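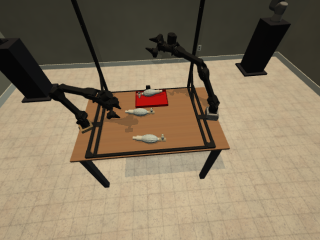
Prapai Suksawat wants to know whether you can train anything useful on the sim half alone, or whether you need the real bench as well. Fair question, and I've had it in one form or another from everybody who's cloned this so far, so I've moved the answer up to the top. You can get a policy that reaches and grasps from the sim episodes. Mine then fell over on the real table until I mixed the real ones in. Your luck may be better than mine!

Projects / Kamolrat Workshop / Two arms / oleo-bench

Filed under: robots, simulation, shared bench, datasets

oleo-bench

Two black arms on a wooden table, one either side, facing each other across a red tray and three ribbed parts. The job is to get all the parts into the tray. Starting positions vary, and sometimes a part is already in there, so a run can begin with one third of the work done (don't treat that as a bug, I got two emails).

I built the table version at Kamolrat, our shared workshop, mostly in the evenings, and the simulated version on my sofa. Oleo was the name of the first arm. It stuck to the whole thing.

What you get

- 1,181 simulated episodes, of which 1,000 are in the train folder and the rest are held back for testing
- 84 episodes from the real bench, driven by hand by me and Amnuay Jaidee
- the scene files, so you can shift things about and make your own
- joint positions, gripper opening and camera frames, all at 25 steps a second

Each episode is one folder. Inside there's a frames folder, a states file and a tiny notes file with the start layout in it. Left arm always comes first in the states, then right. Please read that sentence twice, I lost most of a week in January to getting it the wrong way round.

How it's put together

The frame is black metal bolted to the tabletop, with a rail along the front, pairs of bars down each side and two tall posts at the back. On the real one the bars are Comier offcuts, and the side brackets took me three goes to get square. The arms run off a Vernov board which I would not buy again – it's fine once it's warm, but it drops the first few commands after power-up and you'll see a twitch at the start of some real episodes.

For the sim I modelled the wood grain, the floor tiles, even the socket on the back wall. Amnuay thinks the socket was a waste of an evening. He may be right, but I enjoyed it.

The ribbed parts were the hard bit. They've got a fat oval body with ridges running along it, a narrower cream end and a knob at the other end, so they don't sit neatly and they roll if you nudge them. In the sim the collision shape is simpler than what's drawn: a capsule for the body, a cylinder for the narrow end, and a little box for the knob. The ridges are only for show. If your gripper seems to hold a part by magic, that's probably the capsule.

Known problems

- Parts can settle slightly into the tray rim. I've tried to fix this and made it worse.
- Shadows in the sim have harder edges than anything under our workshop lights.
- Amnuay and I drive very differently. He goes in slowly from the side, I come down from above and hope. There's a driver field in the notes file if you want to split us up.
- Hardly any handovers. Nearly every episode has one arm doing the picking while the other hangs about, so this is not the set for proper two-handed work. I'd like to add some.
- One table, one tray colour, one kind of part. Don't expect it to carry over to your kitchen.

Running it

Start with view_episode.py on any folder and just watch a few before you train. It needs nothing beyond what's in the requirements file. After that train_small.py will run happily overnight on a fairly old graphics card (mine is). The bigger config needs more memory than I've got, so I've only tested that it starts.

Using it

Do what you like with it, commercial or not, and put the repo name somewhere if you publish. If you find a broken episode, send me the folder name and I'll pull it. Pull requests for the tray rim very welcome – please, somebody.

Related

oleo-bench scene files, older layout
Squaring up a bench frame with cheap brackets
Notes on the Vernov board and the start-up twitch
Kamolrat Workshop: booking the long table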